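4.2 Table-setting demonstration at the Loltach open day

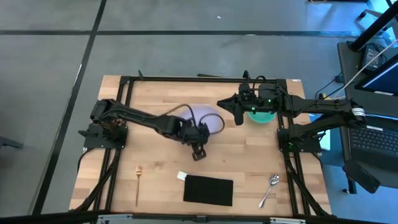

Figure 3. Two-arm workspace with plate, bowl, cutlery and folded cloth.

The second demonstration was given during the open day at the Loltach laboratory in July. The task was to set one place at a table, and it was chosen in agreement with our partner Delaso, because most visitors know it from their own home and can judge the result without help. The two arms are mounted on opposite sides of a wooden tabletop (Figure 3). The objects are a lavender plate, a mint-green bowl, a fork, a spoon and a black cloth, which takes the role of the napkin.

During the day 70 visitors came to the table, in groups of at most 14 persons. Each group watched one complete trial and then filled in a short form of 12 questions. The operator did not speak while the arms were moving — this rule was kept also when a visitor asked something directly — and explanations were given only after the trial was finished.

Many visitors wrote that the cloth was the part they wanted to see again. Several remarked that the spoon was easier to follow with the eyes than the fork. Younger visitors stood closer to the table and asked more often about speed. The written remarks, 191 in total, were sorted by two of the authors independently, with the scheme from the earlier Jandance study. The results are given in Section 4.3.

3 comments · 12 shares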